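The household demonstration programme at Shin entered its second phase in February, and this post sets out how the work is now organised. Ye-seo Ra leads the folding portion of the programme, and I am responsible for reviewing the demonstrations before they are passed to training.

In the first phase, operators drove the arms by remote control from a desk at our Andis office. The method gave us accurate records of joint position, but it was slow, and it was hard on the people doing it. An operator who folds a shirt at home without a thought would take several minutes to find the hem through a pair of screens. Many of those sessions were abandoned partway through, and the ones that were completed tended to show hesitation at every grasp. A policy trained on hesitant work will hesitate as well.

We have since moved most cloth tasks to hand-held grippers. Remote operation has been kept for the kitchen tasks, where the reach and weight limits of the arm must be respected from the start.

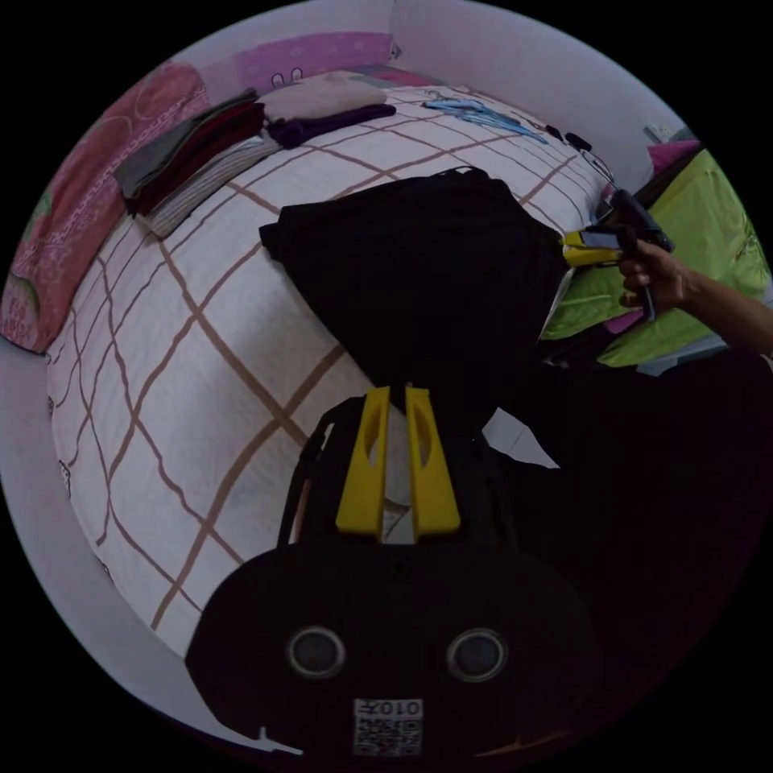

Dark fabric remains the most difficult material in the programme. Edges and layers are hard to separate in the recordings, and a reviewer may need to play a passage 2 or 3 times to decide whether one layer was lifted or two. Operators are therefore asked to bring both grippers to the item before committing to a lift. With a black piece in the middle of a bed, for instance, the yellow fingertips pressed to its right edge give the reviewer a clear point of reference against the cloth. Ms. Ra has also asked that finished garments be kept towards the back of the bed, clear of the working area, and that operators not tidy them between folds.

Our target for this phase is 2000 accepted demonstrations. At the time of writing we have 1407. The acceptance rules are unchanged from the first phase, with one addition: a demonstration in which the garment is dropped and picked up again may now be accepted, provided the recovery is complete and was carried out with the grippers alone. Recoveries made with a bare hand will continue to be declined.

Operators have asked whether they should slow down for the benefit of the recording. They should not. Please fold at your usual pace, and pause only when both grippers are clear of the fabric.

Trials on the Zisellow arm will begin once the towel and trouser sets have been reviewed. I will report on those separately, including the cases in which the arm fails to complete a fold.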